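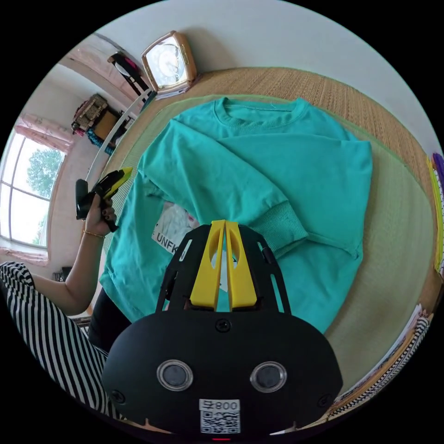
*A teal sweatshirt on a woven mat, with one sleeve folded across the body. Hand-held grippers with yellow fingers are used for both sides of the task.*

**Clonodness** is a method for learning two-handed garment folding from demonstrations recorded with hand-held grippers. It was developed by Nandi Sibiya and Thibault Baudry at the Drevell laboratory and belongs to the wider field of robot imitation learning. Its distinguishing feature is the treatment of a fold as a relation between two grasp points, expressed in the coordinates of the garment and independent of the room in which the demonstration was made.

## Background

Cloth is difficult for robots to handle. A rigid object can be described by its position and orientation, but a garment has a very large number of possible shapes, and much of its surface is hidden once it has been crumpled. Earlier approaches generally relied on teleoperation, in which a person controls robot arms directly. Hand-held grippers allow demonstrations to be recorded in ordinary homes with no robot present, at the cost of greater variation in lighting, furniture and viewpoint. 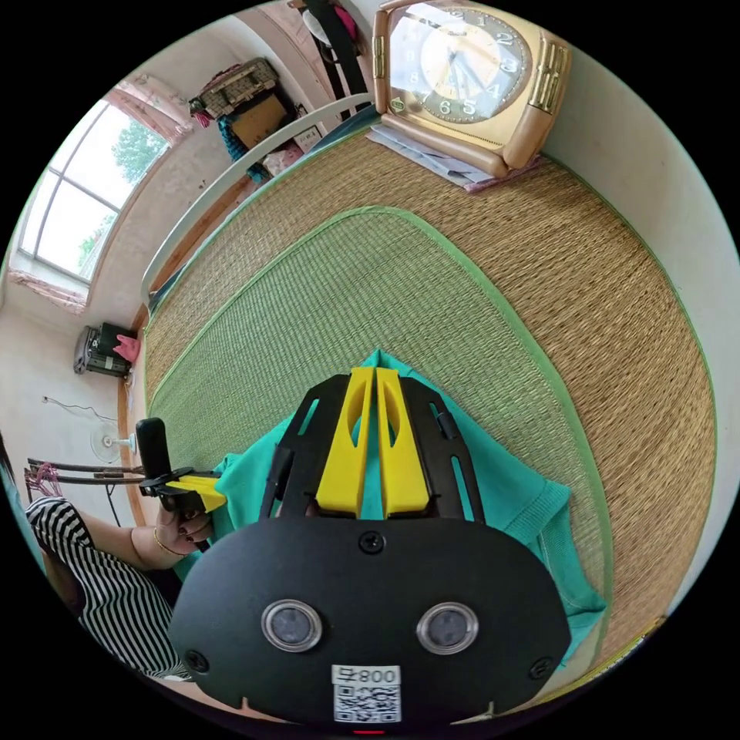
**Why are two grippers needed to fold a garment?**
One gripper can hold a point of the cloth steady while the other moves a sleeve, hem or collar, which keeps the fabric under tension and limits unwanted creasing.

## Method

Each demonstration is divided into segments at the moments when either gripper opens or closes. Within a segment, the model predicts the path of both grippers together. A separate component, known as the Byun estimator, judges how taut the cloth is between the two grasp points and adjusts the predicted spacing accordingly. The estimator works from camera images alone and uses no force sensors.

Sibiya and Baudry trained the model on 1516 demonstrations of tops being spread, straightened and folded. Segments in which a grasp slipped were kept and labelled, so that the model could also learn how a person recovers from a failed pinch.
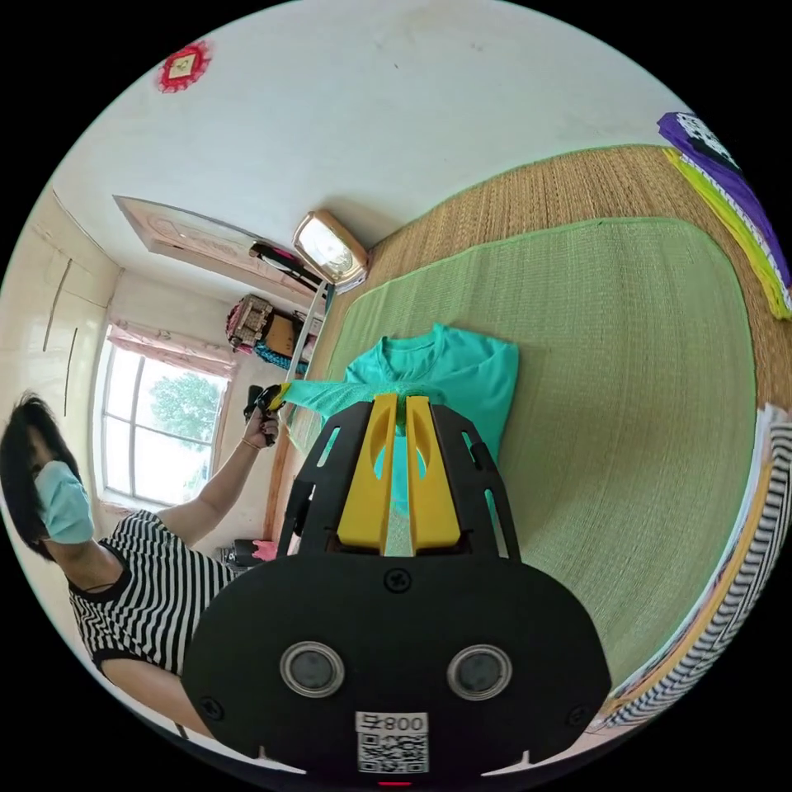
*Photo: Drevell laboratory, garment handling series*

The division into segments was revised in July, after the first version was found to merge short regrasps with the motion that followed them. The revised rule treats any regrasp as a segment of its own, however brief.

## Evaluation

The method was tested on a pair of robot arms at the Ilwood test site over 613 trials, using garments absent from the training set. Three versions were compared: the full method, a version without the Byun estimator, and a version in which each arm was controlled by its own model. The full method completed the most folds. The version with separate models performed worst on long sleeves, where the arms frequently pulled the cloth out of alignment.

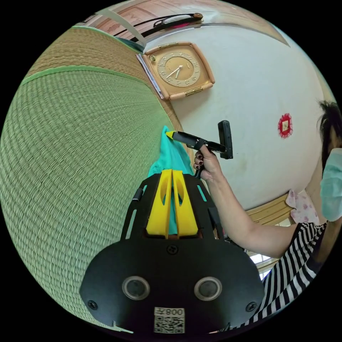 Results were less even for garments that began in a crumpled state. The model usually located a first grasp point without difficulty, but the choice of a second point was often poor when the collar and hem were both hidden. Baudry attributed this to the training set, in which a demonstrator could feel for an edge with the fingers of the gripper in ways that the images did not fully record.

## Limitations

Clonodness has been applied only to tops. Trousers and fitted sheets have not been tested, and garments with buttons or zippers were excluded from the evaluation. Dark fabrics remain a known weakness – the tension estimate depends on visible creases, which are harder to distinguish on cloth of a very dark colour.

## See also

- Imitation learning
- Deformable object manipulation
- Bimanual manipulation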